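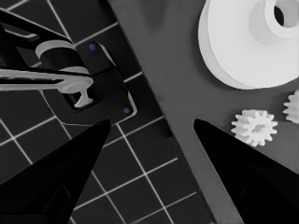 About us

Prindby Robotics Club is an after-school club for students in years 9 to 13. Aurel Iordache, who teaches design and technology, started it in a spare computer room and still runs it.

We work mostly in simulation. This year's project is Kitetti, a gear assembly task in which a two-fingered gripper has to handle small white gears and a larger pulley. Students write the control code in pairs and test it in the simulator before showing it to the group.

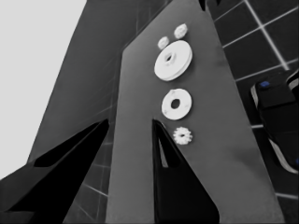

Image: Kitetti team, Prindby Robotics Club

Each pair gets 200 trial runs a term. Logs are kept on the club drive and anyone may read them. Year 12 students look after the simulator and help new members install it.

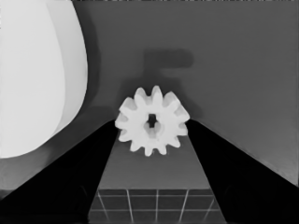
Spur gear held between the gripper fingers.

We enter the Fakix Schools Challenge every June, with 2 teams of 6.

The club meets on Tuesdays in Room 111, Begum Building. No programming experience is needed to join. Ask Mr Iordache for a form.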